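About us – Menum Robotics Club

G'day and welcome! I'm Leen Khalaf, and I've been looking after the Menum Robotics Club since I was talked into it over a cup of tea in the staff kitchen. I teach maths the rest of the time. If you're a parent trying to work out what your kid has signed up for, or a student wondering whether you're "techy enough" (you are, come along), this page should tell you most of what you need to know.

We meet in Room 202, up the stairs past the art rooms. The door opens at 3 and we pack up at 5, though packing up has a habit of turning into one more go. Years 9 to 12 are all welcome and you can join at any point in the year. Half of our current members came along with a friend and just kept turning up.

How we got going

The club began as a lunchtime group with a box of wheeled kits, and for a good while all we did was race them down the corridor. It was great fun and very loud. Then Nizar Saab, our lab technician, found out the school could get a proper arm if we put together a decent case for it. The students wrote the application themselves – budget, safety plan, the lot – and the amount they asked for was $3448, to cover the bench, the cabling and the bits and pieces that go with it. They got every dollar. I still have the printout with their crossings-out all over it, and it's pinned up above my desk.

We named our project Grerkach. I'd love to tell you it stands for something. It was a typo in a file name and by the time anyone spotted it, it was on everything.

What we're working on

Our main project is tidying up. We want an arm that can deal with a table of ordinary kitchen things, picking up what it's asked to and putting it where it belongs. Sounds easy, doesn't it? My own kids can't manage it and they've had years of practice!
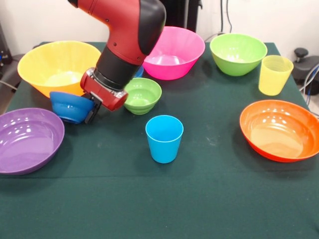
Bowls have taught our students more about robotics than any worksheet I've ever written. A bowl has no handle and nothing flat to squeeze, so you have to decide which bit of it you're going for and what angle to come in at. The team's favourite approach is to grab the rim with the two fingers, the way the arm has hold of the little blue one, and then you've got to plan for the thing swinging over on its side while it's being carried. We have long, passionate arguments over this. Tshepo Ngcobo, who captains the team this year, is firmly in the rim camp and will draw you a diagram whether you ask for one or not.

The colours are useful too. When you're fifteen and trying to explain to your partner which object you mean, "the purple one" saves a lot of pointing. It also gives the vision group something to get started with, before they move on to the harder business of telling apart two things that are the same colour but different sizes.

Cups are the other half of Grerkach. Stacking is fussy work. You need to be lined up over the middle, you need to come down gently and you need to let go without dragging everything sideways with you. The students write each move as a little list of positions first, on paper, and read it out loud to each other before anybody goes near the controls. It's slow and they grumble, but they pick up so many mistakes that way.

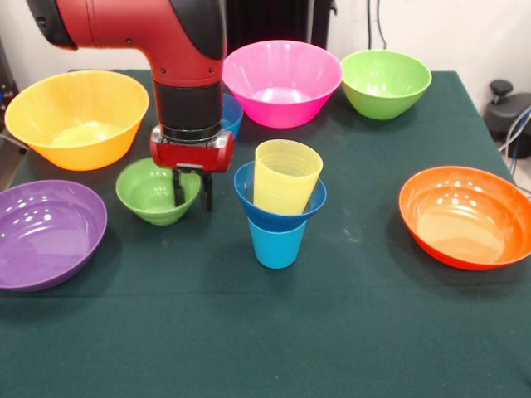 Three cups stacked on the green cloth, with the gripper over by the small green bowl.

Who does what

We split into small groups and everyone swaps at the end of each term, so you won't be stuck with the cables forever. The motion group plans where the arm goes. The vision group looks after the camera side of things and spends a lot of time muttering about reflections (shiny bowls under ceiling lights are a right pain). The logbook group writes down every run, good or bad, and they have the final say when somebody reckons a run "basically worked". I'm very fond of the logbook group.

As for the grown-ups, there's me, and there's Nizar, who knows where everything is and keeps the emergency stop within reach whenever the arm is powered up. Randa Hijazi comes in from the languages department to help with our presentations. She didn't know a thing about robots when she started and she now asks the best questions in the room. Samer Smadi was in our very first group of students, and he pops back between uni classes to help the younger ones with their code. He's far more patient than I am.

The Nurero Challenge

Each July we enter the Nurero Challenge, a friendly table-top competition for school clubs in our region. Every team gets a table set up by the organisers, a practice slot and a judged slot, and then the students have to stand in front of the judges and explain how their program works. That last part used to terrify them.
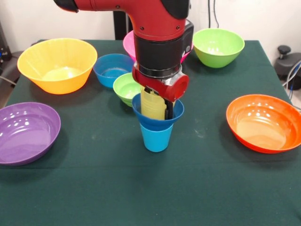
Last time we came home with a certificate for our logbook, which made the logbook group completely unbearable for a fortnight. We didn't place in the arm event itself. Our judged run stopped halfway through when the program asked for a position the arm couldn't get to, and Tshepo had to explain why, on the spot, to a panel of strangers. He did it beautifully. The fix went in the next week and there's now a check for it at the start of every program we write.

This year's team wants to have a go at sorting as well as stacking, so we've been spending our sessions on choosing what to pick up first. If something's in the way of the thing you want, do you go around it or shift it? We've got two rival versions of that on the go and I'm staying neutral.

Coming along

You don't need to have done any programming. You don't need your own laptop either, as we've got enough to share. Wear closed shoes, tie long hair back and bring a snack, which gets eaten outside the room and well away from the bench – Nizar is quite serious about that one. New members do a short safety session before they run anything on the arm, and we usually fit it in on your first afternoon.

There's no fee for the club itself. Families chip in for the bus in July, and if that's tricky please have a quiet word with me and we'll sort it out.

Parents and carers are welcome to stick their heads in whenever we're on. If you've got questions, leave a note for me at the front office or catch me in Room 202 after the last bell. I'll be the one looking for the tape measure.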